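Been asked a few times now for the bench rules we use at Feltalow for small hobby-servo arms. I'll put them in a thread. Most of it is dull and most of it came out of something going wrong.

1/ Clamp the base before you plug anything in. A printed arm weighs very little and the servos are strong for their size. If the base is free, the first fast move throws the whole thing over and the wiring goes with it.

2/ Supply off while you touch the wiring. All of it, including the one connector you only want to nudge. We had two dead servos in October from people swapping three-pin plugs live. The plugs will go in backwards if you let them.

3/ Servo power and logic power come from separate places, with a common ground. Check the supply voltage with a meter before the servos go on. The trim pots on those little converter boards are easy to knock in a bag or a drawer, so yesterday's reading doesn't count.

4/ First power-up is one joint at a time, at low speed, with your other hand on the switch. Start at the base and work outwards. Our test script moves each joint 10 degrees and back, then waits for a key press. Please don't take the key press out.

5/ Leave slack in the servo leads, enough for the joint to reach both ends of its travel. Then move it by hand with the power off and watch where the loops go. A loop that can get round a bracket will get round a bracket.

6/ Put a clean sheet of white paper under the arm. Dropped screws show up on it, and you can pencil the reach straight on to it. Nothing you care about goes inside the line.

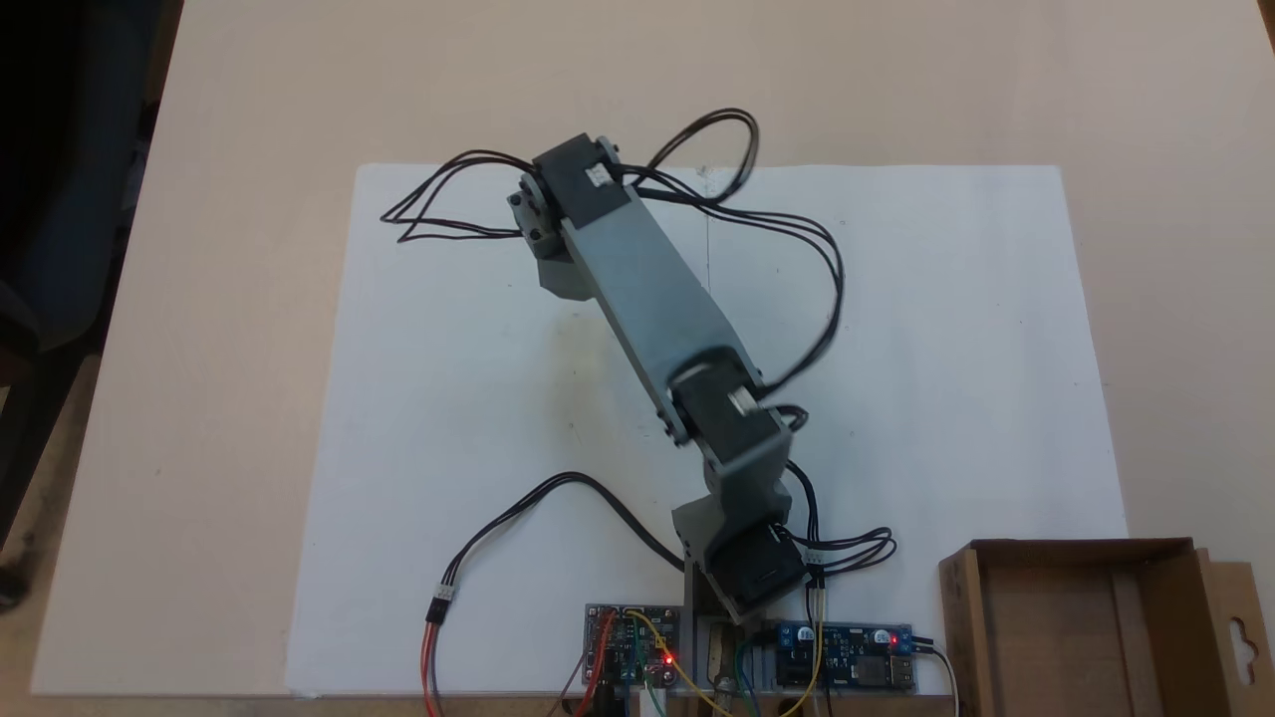
Clamped at the base, paper down, both boards lit. Hands off from this point.

7/ If there's a light on either board, treat the arm as live. That goes for an arm that hasn't moved all morning as well. A servo holding still can be holding quite hard, and it can jump when the controller resets.

8/ No loose ends hanging over the table edge where a sleeve or a chair can catch them. Tape them down or route them to the back. I'm as bad as anyone at this one.

9/ Log the hours. We use a shared sheet with a row for each servo. At 200 hours we take the horns off, look at the splines and check the printed brackets for cracks round the screw holes. The oldest arm on the Kunport bench is at 574 and is on its third elbow bracket.

10/ Label the servos before assembly. It takes a minute on the bench and half an afternoon once they're buried in an arm.

Someone from Gunn asked whether any of this is in a proper standard. The industrial robot standards are written for much bigger machines, and I wouldn't claim we comply with one. These are house rules. We still do a written risk assessment for each bench — one side of A4, pinned up by the switch.

The Mestach lot want it as a checklist they can print. I'm doing a tidied version on Wednesday and will add it to the end of this thread. If you've got a rule we've missed, reply with it, preferably with what broke.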